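Bin picking and the kitchen drawer

I keep a list of chores I would pay a machine to do. Sorting the junk drawer is near the top, and it is closer to a shop-floor job than most of the others: a box of mixed small parts, one arm, a place for each thing to go. Factories have wanted this for decades. They mostly have it for one kind of part at a time.

In May I started writing down what a mixed bin costs in time. My reference is the small-parts bench at Hakesby, where a person clears a tray of odds and ends in 60 seconds without looking up much. The best figure I have from an arm on a comparable tray is 7 minutes, with 3 items left behind. Those were rigid items of medium size. Flat ones were left out of the test, and I think that omission matters more than the clock does.

A flat part on a flat floor gives the fingers nothing to get under. A person slides it to the wall and tips it up with a fingernail. Suction handles it if the surface is smooth and clean, and then fails on anything with holes or loops. So you want two tools, or one tool that does both badly.
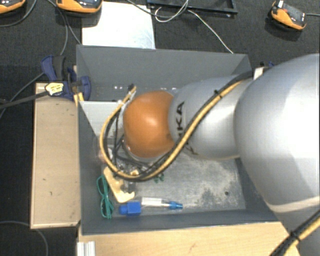 Mixed bin, items bunched in the lower left corner. The pale yellow plate is the flat one.

Corners are the second problem. Parts in a corner have walls on two sides, and a wide wrist has to come in at an angle or stay out. Cabling makes it worse. The planner usually knows where the metal is and has only a vague idea of the hoses and wires, so people add a safety margin, and the margin takes away the same corner the parts are sitting in. Routing the cable inside the arm helps, at a price.

Then there is clear plastic. Depth cameras still read through it or return noise. The Droko grasp planner I run at home scores clear parts last every time, which is a sensible policy and also means they stay in the bin. Lâm, the other package I tried, is bolder and drops more. I ended up with 75 percent of items cleared on Droko over a Friday of runs, and did not bother finishing the count on the other.

As for the household, Braledska has a drawer-tidying demo that I would like to see with rubber bands in it. For now my own drawer gets sorted by hand, twice a year, into the same four jars. Next I am trying a softer fingertip and a bin with sloped walls — the second is cheating, but factories cheat this way all the time and their parts get picked.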